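An egg, a bowl and a lot of waiting

I went to the open day at Kasten in April mostly because my sister-in-law had a spare ticket and the trains to Judton were running for once. I should say at the start that I don't believe in kitchen robots. I worked in a school kitchen for long enough to know which parts of the job are hard, and picking things up was never one of them.

The building is on the Trotton road, behind the tile warehouse, and the signs give up at the car park. Inside there was coffee (decent), a talk (long) and then we were split into groups and taken to see the thing itself.

The talk had a slide with the year 2049 on it, by which time we will all apparently have one of these at home putting the shopping away. I wrote the number down so I can be cross about it when I'm old. There was no slide with a price.
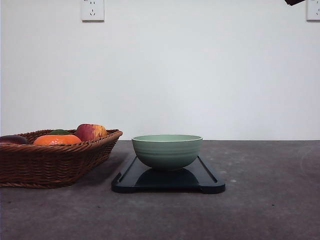 Our guide was Rosemarie Janssen, who works on the handling side and was far less keen on the year 2049 than the man who gave the talk. I liked her straight away. She told us the job was to move an egg, and that we shouldn't expect it to be quick. It wasn't quick.

I asked why an egg. She said people understand an egg. Everyone in the room knows how hard you can squeeze one, even if they couldn't put it into words, and the robot has to get to the same place by some other road. Fair enough, I suppose. I'd still have liked to see it try a wet one, or one with a bit of straw stuck to it, the way they come from the farm shop. Or a box of them with one cracked and glued to the cardboard. That's an egg as I know it.

A man behind me asked whether it could do an omelette. No. Could it crack one? Also no. He went back for more coffee.

We could follow it two ways, from the side and from a small camera down by the gripper. I much preferred the second. From the side you get a tabletop and a bit of black machinery in the corner, and it all looks very calm. The gripper's own view is a different matter, all smear and lurch when the arm is on the move.

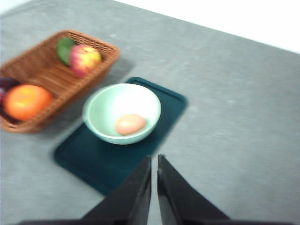
The robot's own view, fruit basket to the left. I felt slightly seasick.

I'll give them this much: the fingers are nothing like I had imagined. I was expecting something soft, a sort of rubber hand. They're two flat black wedges, more like a pair of fish slices than anything, and when they close on something as round as an egg you do hold your breath. I did, anyway, and I had gone in determined not to be impressed.
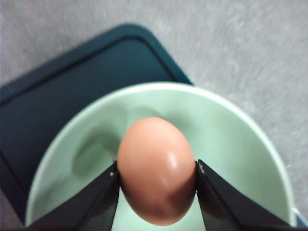
What I asked afterwards

How often does it break one? Rosemarie said it depends what you count, and then, to her credit, went on to explain what she meant. A hairline crack is a failure in her book. The gentleman with the slides seemed to have a looser book.

What if somebody moves the bowl? She said that was the sort of thing they spend most of their time on, and that she'd sooner talk about it than about the egg. I believe her. I would also have liked to see it. Nobody shifted a thing while our group was in there, and a demonstration where everything stays where it was put tells you about that table and not much else. My kitchen has a cat in it.

Who is it for? This got the vaguest answer of the day. There is talk of a trial in a care home over at Gesdale, helping at breakfast. I can see how that sounds good in a meeting. I've done breakfasts for about 2000 children over the years, if you add them all up, and what you need at half past seven is another pair of hands that can also spot who hasn't eaten — and wipe the table, and find the lid.

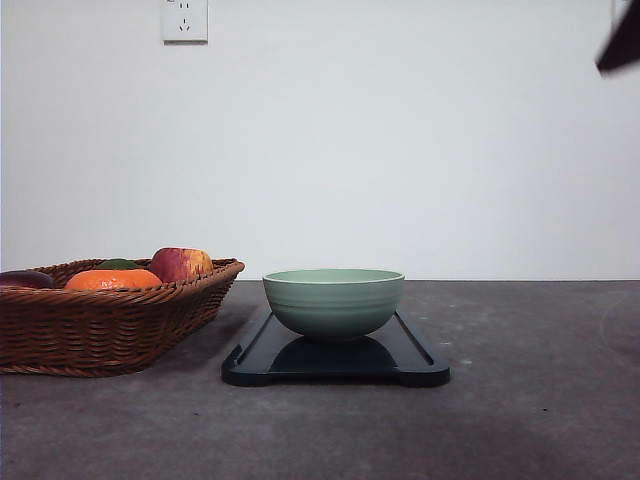 The side view again, gripper up in the corner. Nice bowl, I have to say.

I did buy a mug on the way out. My sister-in-law thinks I was unfair and that I'd have said the same about the dishwasher, which I did, in fact, for years, and I now own one. She wants to go again next spring. If they let me bring my own eggs I'll think about it.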